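Bemitz small drawer box, reviewed after five months

The Bemitz is a small wooden drawer box sold on its own, without a cabinet around it. You can put it on a shelf, slide it under a bench or leave it out on a table. I bought one in December to hold pencils, clips and the other odds and ends that collect where I work, and I have used it most days since then.

It comes in one size and two finishes. Mine is the one with pale inner walls and a darker brown stain on the front panel and rim. The stain went on evenly, apart from one corner where it had run over onto the inside. A little sandpaper took care of that. The inside is bare wood with no finish at all, and it marks easily. I got gray smudges on the floor of the box in the first week from a set of drawing pencils, and they have not come out with a damp cloth or an eraser. If you plan to keep anything dirty or oily in it, line it first. I now use a sheet of shelf paper cut to fit.

The handle is a white metal bar in a U shape. It is comfortable, there is room to get your fingers behind it, and the paint has not chipped. It arrived in a separate bag with two screws. The holes were already drilled but one was tight, and I had to back the screw out and start over. Allow 5 minutes for this, plus a screwdriver, which you have to supply yourself.

On a bare table the box slides easily, maybe too easily. On brown paper it drags a little and stays where you leave it – I prefer that. There are no feet or felt pads in the package. The Vindik box, which I had before, came with pads and cost less, but its bottom panel sagged under a full load of hardware. The Bemitz has stayed flat.

The listing does not give a weight limit. I paid $26 and would pay it again for the construction, though at that price the inside should have a coat of something.

Rating: 4 out of 5

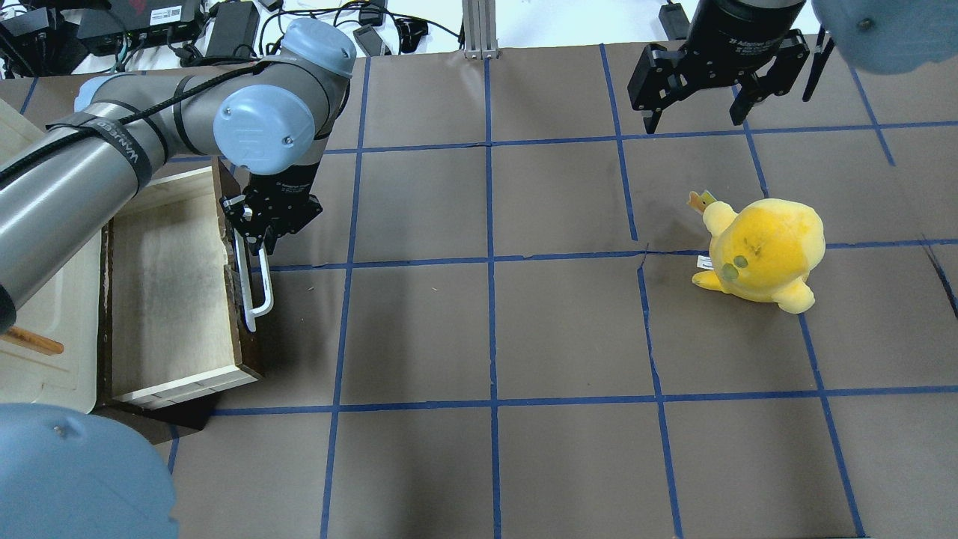
Yasaman Babaei
Contributing Reviewer, Storage and Workspace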